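Minutes of the Stonthorpe Hiking Club, Thu 15 October, back room of the Cleden Street library

Present: Sofia Lobo (chair), Kazimír Polák (trails), Conceição Morais (trips), Narendra Shakya (safety and gear), Aníbal Mendes (minutes)

The meeting opened at 7 p.m. The minutes of the last meeting were approved with one correction: the spring near the Prultora shelter is on the east side of the trail.

## 1. Trail conditions

Kazimír walked the Prultora loop from the north trailhead to the shelter and back by the creek. The upper section is clear. The creek crossing has lost two stepping stones and is slick, and he would not take beginners over it until the water drops. He has written to the county and has had no reply.

There is a large tree down just past the second switchback. It can be passed on the uphill side, but people are already cutting a path around the bottom, and that bank will not hold up to it. Agreed to put a notice on the website asking hikers to go over the top side. **Action: Kazimír.**

Blazes on the connector to Cleden Ridge are badly faded. Conceição reported that a group of four missed the turn there and came out on the county road. Sofia asked whether the club still has permission to repaint. Kazimír believes it does, but will check the letter. **Action: Kazimír.**

## 2. Overnight trip

Conceição presented the route for the two-night trip. Day one is the long day, with all of the climbing before lunch. Camp on the first night is at the shelter and on the second night at the meadow sites. The group limit is 20, set by the permit.

Narendra asked that the meadow sites be swapped for the lake sites, which have a bear pole. Conceição said the lake adds distance on the last day and there is no early exit from it. After some discussion the meadow was kept, on the condition that every tent group carries a hard-sided canister. Kazimír abstained.

Dogs were discussed again. The rule stays as it is — no dogs on overnights, leashed dogs welcome on day hikes.

## 3. Food storage and canisters

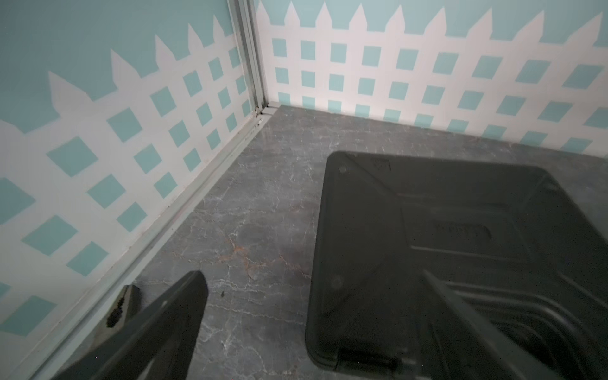 Narendra checked all of the club's canisters and reported that two have lids that no longer lock. He recommended retiring them and did not think a repair kit was worth the money. Sofia raised the matter of the garden at the shelter caretaker's cabin, where a bear got into the compost in March. The county has suggested a fence. Narendra said that white lattice with pointed pickets along the top, the sort that looks good against a teal wall, will do nothing to stop a bear, and that the county should be told to move the compost or put up electric wire. The members agreed. Sofia will write the letter and send a draft to Narendra first. **Action: Sofia.**

Moved by Conceição, seconded by Kazimír, to spend up to $200 on replacement canisters. Passed with no votes against.

Narendra also asked trip leaders to go through packs at the trailhead before overnights. Toothpaste, sunscreen and lip balm go in the canister along with the food. On the last trip several people had left these in their tents. He will write a one-page list for leaders to hand out. **Action: Narendra.**

## 4. Beginner evening

Aníbal proposed an indoor evening for new members before the spring season, covering boots, layers, map reading and what to do when you meet a bear. He would like to keep the talks short and leave time for people to try on packs. Conceição offered to bring the club's loaner packs and both water filters. Kazimír will do the map section if someone else handles the projector.

Sofia wondered whether bear spray should be demonstrated. Narendra said only with an inert training can and only outdoors, in the parking lot. Agreed.

The library charges for the large room but not for this one. Aníbal will find out how many people this room is allowed to hold and report back. **Action: Aníbal.**

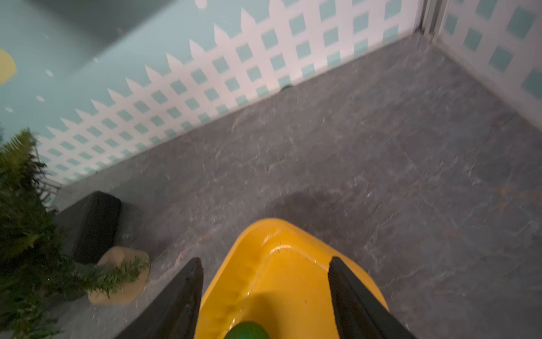

*Yellow housing and black fingers over a gray, stone-like floor.*

## 5. Other business

Conceição still has a pair of trekking poles and a blue rain jacket left in her car after the ridge hike. Owners should contact her.

The sign-out sheet for loaner gear is not being filled in. Narendra asked that nothing leave the closet without a name and a phone number next to it — this includes board members.

Kazimír asked whether day hikes could start earlier during the short days. Leaders may set their own start times, provided the time is posted with the hike.

The meeting closed at 8:40 p.m. The next meeting will be in the same room, date to be sent by email.

Minutes taken by Aníbal Mendes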